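Wire sorters wanted, January start

Solier is looking for people to help with cable and wire sorting at our Anevby unit. Part time, 18 hours a week, mornings mostly. No experience needed, we'll show you in the first hour or so.

What you'd be doing: offcuts and old leads come in mixed. You pull them apart, sort by color and thickness, put them in the right bin. Thin stuff gets snarled up fast so patience is a big plus. Good eyesight for color too (glasses fine). Seated work, tables at normal height, breaks when you need them within reason.

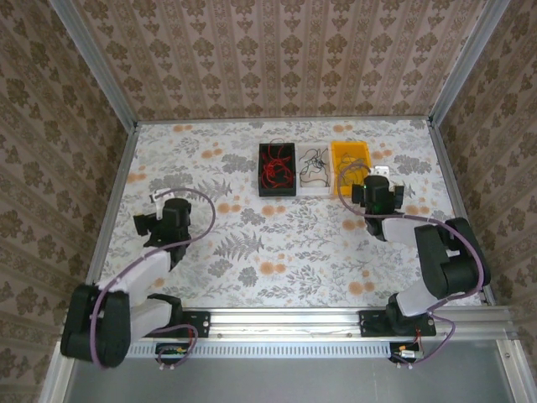 Sorting table with the three bins. Red wires in the black one, thin black wires in the white.

Pay is $540 a week before tax, plus a one time $400 after your first 7 weeks. Parking out back. Bring your own gloves if your picky about fit, otherwise we have them.

Must be 18 or over and OK with small fiddly work for a couple hours at a strech. Quiet room, radio allowed. Closed-toe shoes please.

To apply: short note with your name, phone, and which mornings you can't do. No resume needed. Ask for Kelly Pilkington at the front desk before noon, or Dionysis Gavalas afternoons. Starting as soon as we fill the spots.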